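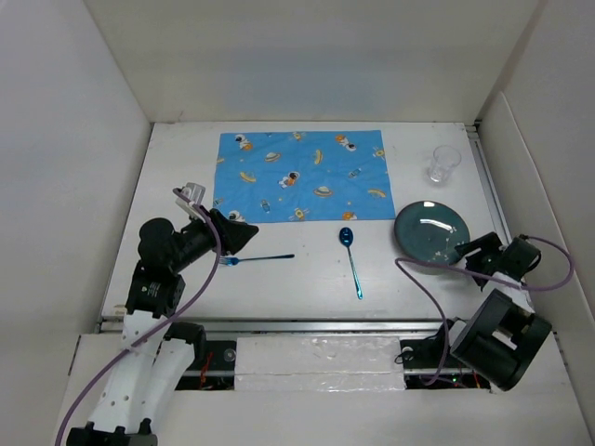 A light-blue placemat with a repeating space print of astronauts, flying saucers and ringed planets.

The Length of a Repeat

Printed table linen is sold by the piece and made by the yard. Between those two facts lies most of the technical work in the trade, and a good share of its waste. A motif that looks scattered at random is laid out on a grid, cut into colors, engraved or screened, printed in a continuous run, fixed, washed, dried and cut. Each step puts limits on the one before it. Designers who come to placemats and napkins from paper goods usually learn the limits in reverse order, starting with the cutter.

The repeat is the smallest block of a pattern that can be laid edge to edge without a visible join. On a rotary screen machine its height is fixed by the circumference of the screen. A common screen measures a little over 25 inches around, and the repeat must equal that figure or divide evenly into it. A drawing 10 inches high cannot be printed on such a screen until it is stretched, trimmed or redrawn. Width is less constrained, though it still has to divide sensibly into the printable width of the cloth.

At the Grorisbridge works, where rotary and digital lines run in the same building, the studio keeps a chart of permitted repeat heights taped inside the lid of the light table. The chart is older than most of the machines. Digital printing has no screen and so has no circumference to obey, but the studio still draws to the chart by default. A pattern that sells well on the digital line may be moved to rotary the following season, and redrawing it costs more than drawing it correctly the first time.

Tossed, stepped and one-way

Patterns for children's goods are mostly what the trade calls tossed layouts. The figures are turned at different angles with open ground between them, so that the cloth has no obvious top. Tossed layouts forgive a careless cutter. They also hide the repeat fairly well, provided that no single figure is much larger or darker than its neighbors. When one is, the eye picks it out at regular intervals and the surface starts to read as rows.

The usual correction is a half-drop. Each column of the repeat is shifted down by half its height relative to the column beside it, which breaks the rows into a diagonal. The diagonal can become visible in its turn, and some studios prefer a third-drop for that reason. Either way the artwork has to match on edges that no longer meet squarely, and small errors in matching are the most frequent cause of a rejected file.

One-way layouts, in which every figure stands upright, are more demanding. A placemat cut from one-way cloth has only one correct orientation on the roll, so the cutter cannot rotate a piece to use up the end of a length. Marquez, which specifies one-way layouts for its holiday ranges, accepts the extra waste and prices for it. Its everyday ranges are tossed.

Separating the colors

On a screen line, each color requires its own screen, and each screen is a cost before the first yard is printed. A children's print might be planned for eight colors and approved at six. The reduction is done in the separation room. Two oranges become one. A gray shadow is replaced with a fine dot of the outline color. White is usually left as unprinted cloth where the ground is printed around it, and that choice moves the difficulty elsewhere, to the edge where ground and figure meet.

If the ground color and the outline are printed to butt exactly, any movement of the cloth opens a thin pale line. Separators therefore build in an overlap known as trap, with the darker color spreading slightly under or over the lighter one. Too little trap and the line appears. Too much and small shapes close up. Eyes, windows and lettering go first. Figures intended for placemats are generally small, so the margin is narrow, and the separator's judgment counts for more than it would on a curtain.

Light grounds bring a problem of their own. A pale blue laid over a large area shows every variation in pressure, paste viscosity and cloth absorbency. The same variation in navy would pass inspection. Printers often piece-dye a pale ground first and print the figures on top in pigment, accepting a slightly stiffer hand where the figures fall. The alternative is to print the ground as well and watch it closely.

Pigment or reactive

Two coloring systems account for most cotton and cotton-blend table linen. Pigment printing holds insoluble color on the surface of the fiber with a binder. It needs heat to cure and little or no washing afterward, so it is quick and uses less water. It works on blends. Its weakness is rubbing, particularly wet rubbing, and a placemat is rubbed wet every time it is wiped down.

Reactive dye bonds chemically with the cellulose. The hand is softer, the shades are brighter and resistance to laundering is better. It also has to be steamed and then washed thoroughly to remove unfixed dye, and it does little for the polyester share of a blend. The washing range at Simham takes up more floor than the printing hall it serves.

Binder chemistry has narrowed the gap. The Mivby finishing plant runs a wet rub test on each pigment lot and a longer wash test on the first lot of any new design. Its 2 standing complaints are familiar across the industry: dark outlines that shed onto a pale ground during the first wash, and cured binder that cracks along a fold. Both can usually be traced to the curing oven. Cloth that travels too fast reaches the set temperature only at the surface.

Minimums

Run length decides more designs than taste does. A rotary line at Grorisbridge will not quote below 1000 yards of a single colorway and prefers 3000. Below that, the time spent mounting, registering and later washing screens outweighs the time spent printing. The digital line accepts 200 yards without a surcharge. Its cost per yard barely falls as the order grows, so for long runs the older process remains cheaper.

The practical result is a split catalog. Plain checks, stripes and small florals, which sell steadily, are rotary. Themed prints start out digital. A space or dinosaur design that survives 2 seasons may be reduced to six colors and engraved. Buyers sometimes notice the change – a flatter orange, a missing gradient – and ask whether the product has been cheapened. In terms of color fastness the engraved version may be the better one.

Cutting and the square edge

Woven cloth leaves a stenter under tension and relaxes over the next several days. If it is cut before it has relaxed, the pieces shrink unevenly, and a rectangle becomes a slight parallelogram. The effect on a tablecloth is hard to see. On a placemat, laid parallel to a table edge, it is obvious. Mivby holds finished cloth for 5 days before it goes to the cutting table, and longer in humid weather.

Skew can also be present from the start. When weft threads lie at an angle to the selvage, a print applied square to the selvage will not be square to the thread. The cutter must then choose which to follow. Following the print gives a piece that looks right in the package and twists in the wash. Following the thread gives a piece that launders well and appears crooked on the shelf. Most written specifications set a limit on skew and leave the choice open.

Hems take up a further half inch or more on each side, depending on the fold. Designers are asked to keep faces and lettering away from the margin, but in a tossed layout cut without registration there is no fixed margin to avoid. Some figures will be sliced through on every piece. Registered cutting, in which each mat shows the same part of the pattern, requires printed marks between pieces and a wider gap from one to the next. Marquez pays for it on boxed sets of four and on nothing else.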